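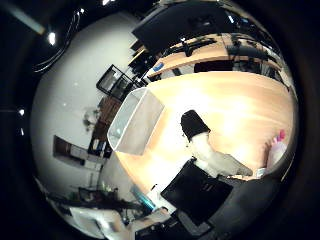 Why did the rye loaves from the Ernham flour keep going gummy in the middle? Too little acid in the sour when it went into the dough, best guess so far, and the oven pulled down too early on top of that.

Thursday, June 24, 2010

Notes from this morning before I forget. Four loaves, all from the same bag of Ernham dark rye, opened last week. Bag rolled down and clipped, no smell, no clumps.

Sour was fed last night at 9 with the new ratio Bethel Abera wanted to try. Bethel's sheet says 210 g flour to 253 g water and a spoon of the old stuff. Stiffer than I like. It had domed nicely by 6 but tasted mild, almost like yogurt. The January batches would make you squint. Should have waited. Didn't, had the bench till noon only.

Loaf A – straight in at 6:15, no extra wait.
Loaf B – same dough, sour held another two hours in the warm cupboard first.
Loaf C – like A but with a spoon of cider vinegar.
Loaf D – like B, baked in the Cenaletti tin with the lid on.

Dough for all four 395 g flour total, salt 8 g, water till it looks like wet cement. I know that's not a measurement. Will weigh the water jug before and after next time, wrote it on my hand and washed it off last time.

Mixed A by hand, the rest in the Mamo on low. Mamo still walks across the counter when the bowl is over half full. Put a damp towel under it. Somebody please look at the front foot, it's been like this since January.

Proof: A took forever, 2 hrs 20 and still hardly any pinholes on top. B was ready in 1:25. C somewhere between, forgot to write it down, sorry. D same as B near enough.

Oven: set to 300 C for the first ten minutes, then down to 200. The Draltel probe agreed with the dial once it settled but it took ages, so A went in cooler than it should have. Not a fair comparision. Redo A.

Out of the oven:
A – flat, crack along one side, pale. Thumped dull.
B – good color, small cracks like dry mud. Thumped OK.
C – decent shape, top a bit tight.
D – best looking of the lot, straight sides, softer crust. Lid seems to help but then the bottom was paler too. Ten min without lid at the end?

Cut A hot even though I know better. Smeared all over the knife. Left the others wrapped in the linen and will cut tomorrow, and again on day three, since rye needs the time and I don't trust first-day crumb for anything.

Later – cut a slice off C anyway. Could not help it. Crumb much cleaner than A, still a gummy strip near the bottom, width of a pencil. Vinegar comes through in the smell, less in the taste. So acid does do something, which is what the old notebook says on the page with the coffee ring. Enzymes in the rye chew up the starch while it bakes unless the dough is sour enough to slow them down. Ernham may just be lively flour this year. Wet harvest maybe? Ask the mill, they usually pick up the phone after lunch.

Bethel thinks it's the water and not the sour. Could be both. Bethel's own loaf last week had 30 g less water and was fine, but it was also baked an hour longer so who knows. We changed two things at once again. Have to stop doing that.

To try Monday:
– A again, oven fully hot, nothing else changed
– B with less water
– sour at 30 C overnight instead of on the shelf, taste it at 5, 6, 7
– get pH strips. The ones in the drawer are the pool kind and useless down at this end
– half the Ernham swapped for the older light rye, only if there's enough left

Caraway: no. Keep it out till the crumb is sorted, it hides everything.

Sour is back in the fridge, fed, lid loose. If you take some, feed it back and put your initials on the tape. It was down to a scraping on Tuesday and there was no name on it.

Crumbs from A are in a bag for the next soaker, toasted first. Waste not. Old bread soaker seemed to help keeping quality last time, loaf was still soft on day six, but I only have my own word for that and one slice in the freezer.

Need: linen washed, rye, salt, new blade for the lame.

Will add the day three cuts under this when I have them.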